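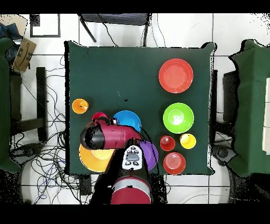 The arm over the dish table, overhead view

Rinamia progress report to Stustmont, Sep 12, 2018

We now have 200 demonstrations of dish stacking, all guided by a person, and we're delighted with them! Anas Belhaj changes the layout between runs.
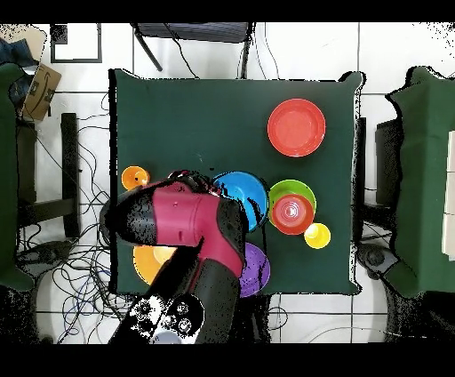

Stacking

Each run asks for a cup in a bowl, then a second bowl on the cup. The rim grasp took real practice.

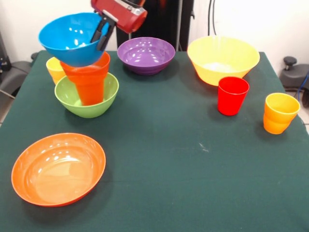

Photo: Kauko Salminen

Lining up the blue bowl over the orange cup is the part we love to watch. Our goal for October is 900 runs, with 2 people teaching.

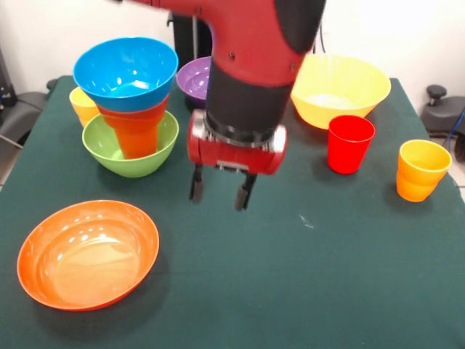

Gripper open, blue bowl resting on the orange cup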